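Drallbridge bird room — workshop notebook
June 1, 2025
Entry: barn owl 153, perch and scale work 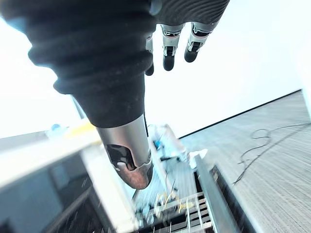

Reply from Sudside, came in before I had my coat off: they can't take the owl into the big flight until it stands square on both feet for a full night. Their vet would also like a week of morning weights first, taken on the perch and not in a box. Fair enough. We have four mornings so far.

Weights to date are steady. The first two were done in the old box and I don't trust them, the lid was rubbing on the side. The second two were on the perch scale and agree with each other to the gram. I have crossed out the box weights in the log but left them readable.

Perch scale notes. The load cell sits under the left post and the readout is outside the door, so no one has to go in. It drifts when the heater comes on. Zeroed it with the heater off, then with the heater on, and the difference was 2 grams. Not much for a bird this size, but I'd like it gone. Plan is to move the cable to the other side of the post, away from the heater wall. If that does nothing, we weigh before the heater timer starts and leave it at that.

Calibration: used the 140 gram brass piece and the two together with the small steel one. Good on all three tries. Please put the brass piece back in the tin. I found it on the windowsill again.

Perch cover. The turf strip has gone flat in the middle where she stands most. Right foot still has the pink spot on the main pad, no bigger than it was. Swapped the middle section for the thicker cord wrap, 40 turns, ends tucked under and no glue. She went up to it after dark and was still there at last check. She was putting weight on the right foot but I would not call it square yet. Left wing is held a touch low when she is tired, same as last week.

Food: two mice offered, one and a half gone by morning. One pellet, normal looking, bagged and labeled. Water pan changed.

Drokholm parts. The new hinges for the release box came and two of the six are bent. I've set those aside in the red tray. The other four fit, but the screws they sent are too long and come through on the inside, so don't use them. Ours from the second drawer are right. The front of the box needs a slower drop as well, it bangs, and the last kestrel went out of there like a shot and hit the hedge. Felt strip on the bottom edge for now.

Budget line for the outside netting at Rebelo is 2,000 and the quote was under that. I have said yes. They want the old net off before they come, so that is our job. Check the top corners for nests before anyone pulls on anything — there was a wren in the north one last year.

To do:
Move the load cell cable
Morning weights, three more, on the perch
Photo of right foot pad next time she is in hand, with the ruler next to it
File the edges on the hinge plates
Send Sudside the weights when the week is done
Order cord, we are down to the end of the roll

If she is standing square by then, she goes over to Sudside after the seventh weight. If not, she stays here another week on the cord wrap and I'll ask the vet about a softer pad.

2 comments · 5 shares
Drallbridge bird room notebook · Contact the workshop · Back to top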